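# Can a robot clear the table and put away cups yet?

Asked by **Soledad Medina**

I manage a small guest house in Toledo with a breakfast room. Every morning we wash 68 cups and mugs, and my hands are not good any more. My nephew says there are now robots which can do this. Is it true, or only for videos? I can spend 4,000 euros, not more.

---

**Dae-han Seo** answered:

No. Buy a better dishwasher.

---

**Ulises Huenchumán** answered (edited Sat 18 April)

I would say: partly, but not for your breakfast room. I work with arms of this type since February, so I can tell what I have learned.

Taking one cup from a tray and putting it on a table is possible now, if the cup is of a kind the machine was trained with. Ours did 161 tries last week and I was content with most of them. It is slow. A person would finish your tray while the arm is still deciding where to hold the first cup.

The difficult things are others. Cups which stand close together, glass that one can see through, a handle turned to the wrong side, a spoon left inside. 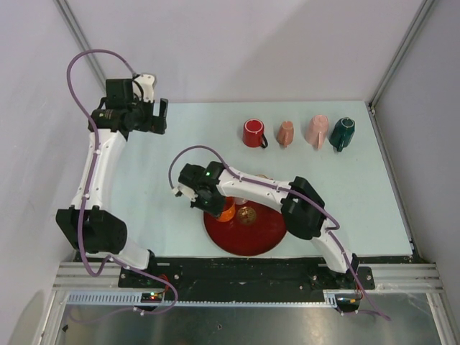

Also the price. Two arms with grippers and a computer will cost much more than you wrote, and then somebody must repair them. Wet floors and guests walking near are another problem, I would not permit it.

For your hands, maybe ask for a trolley with racks that go directly into the dishwasher. Then you lift the rack only once.

---

**Graciela Cáceres** answered:

I agree with the racks. We bought ours second hand in Camano and they fit most machines, but measure the door before.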